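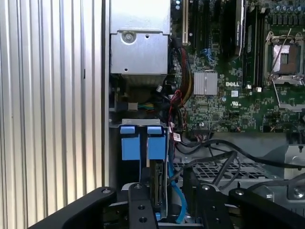
DELL 데스크톱 메인보드. CPU 소켓이 비어 있고 고정 프레임이 열린 상태.

5월, 작성 Réka Lengyel

# Skistell 데스크톱 분해 기록

중고 데스크톱 본체를 부품 단위로 분해하면서 남긴 사진과 메모 모음이다. 본체 모델명은 기록하지 않았고, 제조사는 보드 인쇄로 확인되는 경우에만 적었다.

## 구성

- 사진 4000장, JPEG
- 작업 메모 1011건, 한국어, UTF-8 텍스트
- 부품 분류 6종: 보드, 메모리, 확장 카드, 전원부, 냉각부, 케이블

사진 한 장에 메모가 없을 수도 있고, 메모 하나가 여러 장에 걸릴 수도 있다. 연결 관계는 links.csv에 있다. 메모가 없는 사진은 note_id 칸을 비워 두었다.

## 분해 순서

전원 코드를 뽑고 측면 덮개를 연다. 확장 카드, 메모리, CPU 순으로 빼고 보드는 마지막에 분리한다. 전원부는 뚜껑을 열지 않고 통째로 보관한다. 나사는 부위별로 나눠 담고 봉투에 본체 번호를 적는다.

CPU를 뺀 뒤에는 소켓 덮개를 씌우는 것이 원칙이지만 초기 작업분은 지키지 않은 것이 많다. 이런 본체는 상태 칸에 '소켓 점검 필요'로 표시했다.
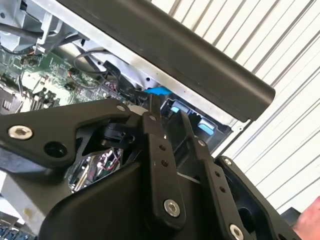
Tùng Ninh은 케이블을 먼저 빼지 않으면 메모리 쪽에 손이 잘 안 들어간다며, 순서에 케이블 단계를 따로 넣어 달라고 했다. 다음 판에서 확장 카드 앞에 추가할 예정이다.

## 메모 표기

슬롯 이름은 보드에 인쇄된 것을 그대로 옮긴다. 읽을 수 없으면 '불명'으로 적고 추정하지 않는다. 색은 커넥터와 전선에만 적는다. 같은 부품을 '방열판'과 '히트싱크'로 섞어 쓴 메모가 남아 있으며 검색할 때는 두 단어를 모두 넣어야 한다.

## 알려진 문제

- 케이블과 전원부를 한 항목으로 묶은 메모가 있다.
- 어두운 안쪽을 찍은 사진은 커넥터 구분이 어렵다.
- 본체 6번은 나사 봉투 번호가 빠져 있다.

## 수정 내역

0.2: 분류 이름 통일, links.csv 중복 행 삭제 (Kálmán Kocsis)
0.1: 첫 정리본

오류는 본체 번호와 사진 파일명을 함께 적어 이슈로 등록하면 된다.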